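Inside the cupboard: Csenge Balogh on measuring, shelf depth and why the baskets come last

Home storage / Interviews

Csenge Balogh fits out the insides of cupboards. She doesn't sell the doors or the carcass, and she turns down work that involves moving a wall. Her business, Vustetti, takes linen presses, hall cupboards and pantries that already exist and changes what goes on behind the door. I spoke to her over a long morning in July, while she was partway through a hall cupboard for a client, Nokuthula Nel. 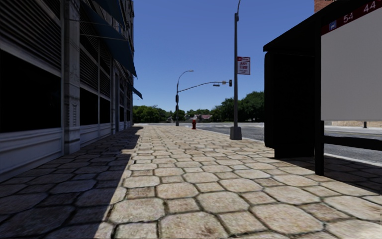
Siiri Navickas

The cupboard is 2,541 mm from floor to ceiling on the inside and 726 mm wide. It had a fixed rail, one shelf above the rail and a vacuum cleaner on the floor. Everything else in it had been put on top of something else.

"That's a wardrobe layout," Balogh said. "Somebody built it for coats. The family has four coats and everything else is towels, batteries, light globes, gift wrap and the sewing machine. A rail gives you one useful zone and two bad ones, and the bad ones are where all the stuff ends up."

Her first visit is only for measuring, and she asks the client not to tidy beforehand. She takes the width at three heights, the depth on both sides and the diagonal across the back. The smallest width is the one that gets written on the cutting list. In the Nel cupboard the back wall was narrower than the front, and the skirting board ran right through at floor level on the left side only.

"People measure once, at the height that's comfortable, which is chest height," she said. "Then they cut five shelves the same and two of them won't go in. I cut every shelf 2 mm under the narrowest reading for that position. If there's a lot of paint on the cleats I go a touch further. You can always pack a shelf out. Planing an edge that's already been sealed is a waste of an afternoon."

She had the measurements on a folded sheet of graph paper, one square to 10 mm, with the contents of the cupboard drawn as rectangles down the side. Each rectangle is labelled with its height including the lid, if it has one, and the clearance needed to lift it out. The sewing machine had the largest clearance because the handle folds up.

I asked why she does this on paper when there are programs for it.

"I've used them. They're fine for kitchens, where the units come in standard sizes. For one cupboard I'd spend longer putting in the crooked wall than I would cutting the timber. And the client can write on paper. Nokuthula crossed out a whole shelf."

Nel, who was working in the next room, confirmed this. The crossed-out shelf had been for board games. "They live under the bed and they can stay under the bed," she said. "I don't want to carry a stack of boxes down the hall every time."

Depth is the subject Balogh came back to most often. A deep shelf holds more, but in her view the back half is lost unless the item is large or on a runner. She makes the shelves between knee and eye height shallower than the cupboard, leaving a strip of clear space behind the door. Racks on the inside of the door then close into that strip. Below knee height and above eye height she goes back to full depth, for bulky items that come out a few times a year.

"The test is whether you can get the thing with one hand," she said. "If you have to hold something back with your left while you reach with your right, the shelf is too deep or there's too much on it. Towels are the exception. You can fold a towel to any depth you like, so you fold to suit the shelf. I give the client a piece of cardboard cut to size and they fold around it until they've got the habit."

The shelves themselves are plain plywood with a hardwood strip glued along the front edge. The strip stiffens the board and gives it something tougher to knock against. She rests the shelves on timber cleats screwed to the studs on both sides and along the back, and she doesn't use plug-in pegs for anything that will carry linen.

"Pegs are all right for a bookcase where the sides are thick board. In an old cupboard you're often looking at plaster, and a wet-weather load of doonas is heavier than people think. Cleats look a bit homemade. I paint them the wall colour and after that you don't see them."

For drawers she buys in. The lower part of this cupboard has a stack of Folero wire drawers, chosen because the frame can be trimmed with a hacksaw and because small gaps in the runners can be taken up with washers. She mounts the frame on a base board raised clear of the skirting, so the drawers run out past the door jamb without catching. Her advice for anyone doing this at home is to open the door fully and measure from the hinge side before ordering, as the door often takes up more of the opening than expected.

The clients I spoke to separately agreed that the slowest part was agreeing on categories. Glenys Rees had her pantry done by Balogh last year, in Shakya. "We spent longer on what counts as baking than we did on the shelves," Rees said. "Is cocoa baking? I drink it. Csenge just waited. In the end it went with the tea and I've never had to look for it since."
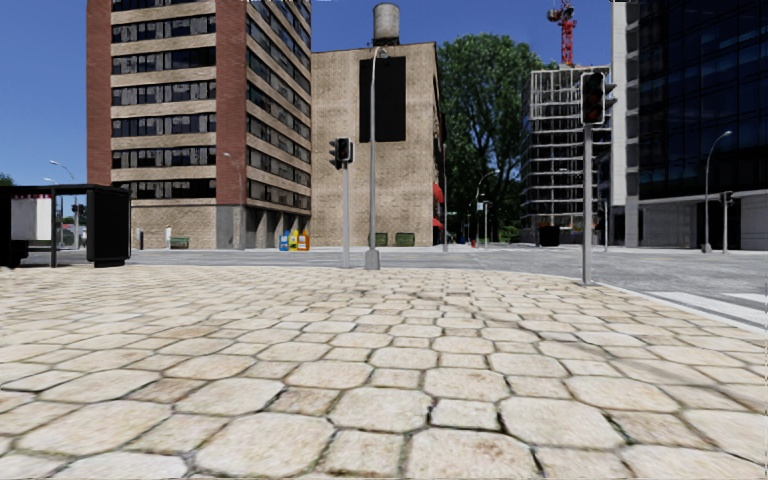

Labelling is the last job before the baskets are bought, and Balogh treats it as a layout problem more than a lettering one. She puts the label on the shelf edge, never on the container, so that an empty space still says what belongs in it. Between one category and the next she runs a narrow strip of darker tape from front to back. The idea is the same as pale paving with darker grout in the joints, where the lines let you pick out each slab even when the slabs are irregular and much the same colour. The strips in the Nel cupboard are a mid grey on off-white paint. She tried black on an earlier job and found the client read it as a gap between boards.

The tape is ordinary masking tape for the first month. After that, if nothing has moved, she replaces it with a painted line or a vinyl strip. The labels go through the same two stages: pencil on paper tape first, then printed. She prints in lower case, in the largest size the edge strip will take, and leaves out words such as "misc" and "other".

"If there's a label that says other, that's where everything goes," she said. "I'd sooner have an unlabelled shelf. One unlabelled shelf at waist height, kept for whatever is in transit – library books, a parcel to send back, something borrowed. It fills up and gets emptied. You can't stop it, so you give it a size."

Baskets are bought only after the labels have been in place for a couple of weeks. Balogh said most of her repeat work comes from people who did it the other way round. A basket with sloping sides loses a good part of its shelf, and handles on the ends use up width that could have held another row. She looks for straight sides and a flat base, and checks the outside measurement at the rim, which is usually the widest point and often isn't the one printed on the tag.

Tumelo Le Roux, who cuts boards for Vustetti and delivers them, has a different view on baskets. He'd leave them out. "Open shelf, low front lip, done," he said, unloading the last of the plywood. "Everything you put in a basket, you've now got to take out twice." Balogh said he was right about tins and wrong about anything soft or small, and the two of them went on to discuss the height of the lip, which he wanted lower.

On finishes she is strict. Two thin coats on every face, including the underside and the back edge, with a light sand between. For linen she uses a water-based enamel and leaves the door open for a week before anything goes back. Paint that is dry to touch can still mark fabric under weight, and stacked towels will stick to it. She seals the hardwood strip with a clear coat called Gedier, which she buys from the same place as her screws and had no strong opinions about.

I asked what she would tell someone with one free weekend and no wish to hire anybody.

"Take everything out and measure it. Don't sort it, just measure the biggest thing in each pile and write it down. Then take out the rail if you aren't hanging anything on it. Fill the holes, because you'll be annoyed if you don't. Put in one shallow shelf at eye height and one deep one at the knee, and live with that before you cut any more."

And lighting? She has a battery strip with a motion sensor in her own linen press and doesn't often fit them for clients. The sensor needs a clear view of the opening, and the first tall stack of blankets blocks it. If there's power nearby she would have an electrician put in a switch on the door jamb. Otherwise she paints the inside as pale as the client will accept.

The vacuum cleaner was the last item to be placed in the Nel cupboard. It had been drawn on the graph paper standing upright, with the hose looped beside it. Upright, it fouled the lowest door rack by the width of the hose. Balogh took off the rack, moved it up one set of screw holes and filled the old ones. The hose now hangs on a hook on the left, above the skirting, and the attachments are in the bottom wire drawer under a pencilled label that reads "vac bits". It will be printed next month if they are still there.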